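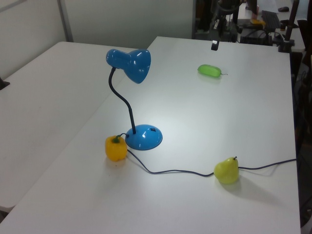 Lists > Bench Automation > Purchasing

Iqra Rajput wrote:
> Flusetti want 2,000 for the second gripper. Can we wait until July?

I'd rather not wait, Iqra! We've got 400 left over from the tables, and Jernach will do a refurbished one (2 fingers, same mount) for a fair bit less. Lamp flexes are still what catches us out, so spare fingertips should go on the order too.

Normand

Comments

farusell_fan: Is that with VAT?

Nguyen: Ours took 38 days to arrive, order early.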